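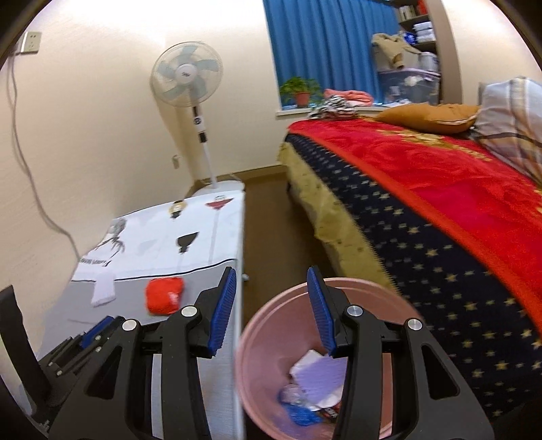
Bedroom wastebasket

A bedroom wastebasket is a small open container kept in a sleeping room for dry household trash. It is also called a bedroom bin or, in older American usage, a wastepaper basket. Most are round or oval, have no lid, and stand on the floor beside a bed, desk or low table.

Terms

Stores tend to sell the same container under several names, and the distinctions between them are weak. "Wastepaper basket" suggests an item used only for paper, though few are. A round pink plastic bin with a thick rolled rim, standing between a bed and a table, may hold a crumpled wrapper, a bright blue plastic bag and a piece of white paper along with something purple that could be a sheet or a cloth. Catalogs that sort bins strictly by room or by contents should be read with that in mind.

Form and materials

Plastic is the usual material for inexpensive models. It is light, can be rinsed out, and does not scratch most floors. Metal, wicker and wood are also sold, often at a higher price, and the claim that they "improve" a room is a matter of taste.

The rolled rim is a common feature of plastic bins. It stiffens the mouth of the container and gives the fingers something to hold. Makers also say that it keeps a liner in place. This depends on the liner: a thin grocery bag stretched over a wide rim will often slip down as soon as something heavy is dropped in.

Stated capacities are a frequent source of confusion. The Jatetti catalog lists its bedroom model at 20 liters, measured to the very top of the rim. A bin filled that far spills when it is lifted, and the working capacity is lower. The Hendricks range gives two figures, one to the rim and one to a fill line, but prints only the larger on the label.

Placement

Household guides usually place the bin within arm's reach of the bed. The advice is sensible enough, but it rests on habit more than on testing. The survey most often quoted in support of it was carried out in Stevedcombe and drew 587 replies, of which 400 came from customers of a single store. It asked where people kept their bins and did not ask whether the position worked for them.

A position next to a table has one known drawback - things left near the edge can fall in. Small items of clothing such as socks are easily lost this way, and it is worth looking through the contents before emptying.

Use and emptying

Bedroom trash is mostly dry and light: packets, wrappers, tissues, receipts, tags. Soft plastic takes up a great deal of space for its weight, so a bin can look full when it holds very little. Pressing the contents down delays emptying, although it also makes mixed materials harder to sort later.

Lining is optional. Unlined bins need an occasional wash, and lined ones use up bags. Bimberg, which sells both bins and liners, recommends a fresh liner every 2 days. No reason is given, and for dry trash the interval seems short.

See also: Trash can; Laundry hamper; Bin liner

Last revised 2025-04-12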